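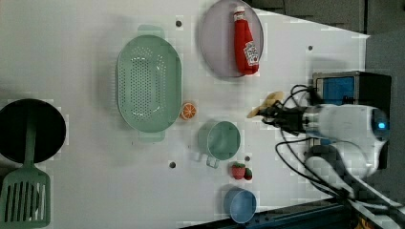

The arm at Limham drifts. Every cell of this type does, and the Plendel workshop, which looks after the one here and its twin at Skendumcombe, allows for it in the service plan. The working surface is a white tabletop with small dark mounting holes in it, and those holes are the only points in the cell whose position is trusted. The colander, the plate and the ketchup bottle can be put anywhere. A toy banana held in the black gripper says very little about accuracy, as the fingers will close on it even when the arm is well out of true.

The check begins with the table cleared. A pointed steel pin goes into the gripper and the arm is sent to each hole in turn at low speed. The technician reads the gap with a feeler gauge and writes it on the card. An error of 2 mm at any hole means the arm is zeroed again from the base joint outwards, and the round is repeated from the first hole.

Cables come next. They loop around the arm and hang towards the lower corner of the table, and the slack has to be right. Too little and the wrist pulls against its own wiring at full reach; too much and a loop catches on whatever is standing below. Plendel replaces the cable ties every 50 running hours and marks the new positions with paint.

The gripper pads wear faster than anything else. The set fitted in March lasted 1,479 grips before the surface went shiny and round objects began to turn in the fingers. The set before it managed far fewer, and was blamed on a cleaning fluid that has since been withdrawn – the pads are now wiped with water only.

Job 102 on the card, dated 7/28/20, records a slow wrist joint. The bearing was sound. A connector had worked loose behind the joint cover, and a Vallejo clip now holds it in place.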